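Dois braços no mesmo trilho: planejador trava ao pegar o copo da direita

wike_dev
Publicado em 26 de maio de 2020

Uso o Koledmont para planejar os dois braços juntos. Com o esquerdo parado sobre a bandeja azul, o direito chega ao copo rosado, mas em 6 de cada 34 execuções o planejador acusa colisão e aborta. A margem é de 8 mm. A cena de colisão tem a bancada, as paredes, o pote de frutas e as canecas.

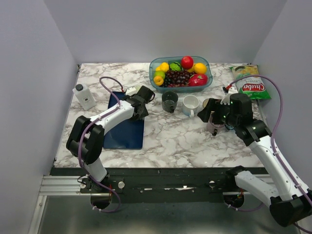 Bancada de teste, braço direito na posição do copo rosado.

O log só diz "estado inicial em colisão". Já recalibrei a câmera fixa. O que mais devo verificar?

flodska
Os cabos roxos estão no modelo? O da direita faz um arco largo junto à parede. Se a nuvem de pontos não for filtrada, ele vira obstáculo colado ao próprio braço. Aumente o padding do filtro de autoimagem nos elos e exclua o volume do arco. Depois publique os pares em contato antes de cada plano; sem isso é adivinhação.

stitdale
Aqui reduzi a margem para 2 mm e parou.

flodska
Reduzir a margem só esconde o erro. O copo alvo também precisa sair da cena, ou ser anexado à garra, antes do fechamento dos dedos.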